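4. Placing and daily care of the glass top

These steps apply to the Irnby round coffee table with black glass top and lower shelf. Complete sections 1 to 3 before you begin.

4.1 Set the table on a level floor or flat carpet. Press down lightly on the top at several points. If it rocks, adjust the feet as shown in section 3.

4.2 Leave the table unloaded for 10 minutes, then check the feet again. Deep carpet can settle under the weight.

4.3 Wipe the top with the Drendis cloth supplied. Use a second, dry cloth for the lower shelf.

4.4 Place trays and dishes by lifting them into position. Do not slide them. Grit caught under a tray will mark the glass.

Note: Black glass shows dust sooner than clear glass does, most of all near a window. Look across the surface at a low angle to find spots you have missed.

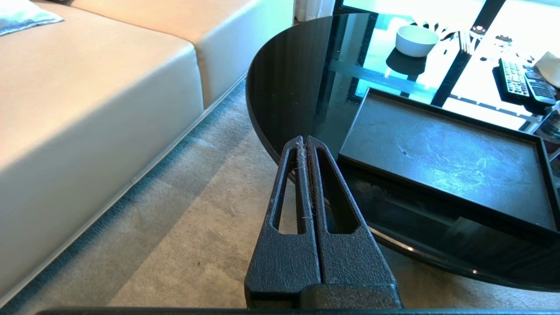
Fig. 6. Glass top in use, with tray and small white bowl. Dust and smudges show near the curved edge.

4.5 To remove smudges, spray cleaner onto the cloth — never onto the glass — and work from the middle out to the edge. Finish with the dry side.

4.6 Lift the tray once a week and clean underneath it. Check the bottom of the tray for crumbs before you put it back.

CAUTION: Do not sit or stand on the table. Maximum load on the top is 77 lb, spread evenly. Do not use the table if the glass is chipped or cracked.

CAUTION: Do not set pans straight from the stove on the glass. Use a trivet.

Replacement feet and cloths can be ordered from Cliledetti. Have your table's part number ready; it is printed on the label under the lower shelf.

Rev. 31/08/2020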